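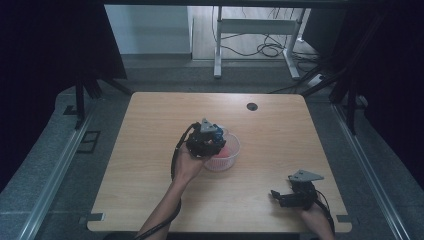 HOME & DESK

Yolanda Salazar
Sunday desk reset, a thread. I have put this off since September and the clear bowl has become the place where everything small goes to be forgotten.

Yolanda Salazar
Starting with the bowl. Ridged sides, see-through, so at least I can tell there's something red in there without tipping the lot out. Red things are always the first to go missing in my house.

Yolanda Salazar
I do love a bare wood top though. Warm colour, grain running side to side, and the little round cable hole up the back. If you're buying a desk, get one with a hole!! My old one in Fullville didn't have one and the cords went everywhere.

Yolanda Salazar
Someone asked about the grey clips on the front corners. They hold the board in place. I'm a fan - I lean on a table when I'm sorting and I can't stand it when the top creeps.

Yolanda Salazar
My rule for small stuff is one bowl, and when it's full you deal with it that day. Roxana Urrego reckons I need 2 bowls. Roxana has 37 unread messages from me about this.

Yolanda Salazar
Clear plastic over ceramic every time, by the way. Pretty bowls hide things. I kept a spare key in a lovely blue one for most of a winter and paid for a new key.

Yolanda Salazar
For the wood: damp cloth, then a dry one, always along the grain. No sprays, please. I used one on the kitchen table once and it went a bit cloudy, and I'm still cross.

Yolanda Salazar
Drawers are next, and I've got up to an hour before tea. Send me your favourite dividers, the cheaper the better.

37 replies · 1,451 likes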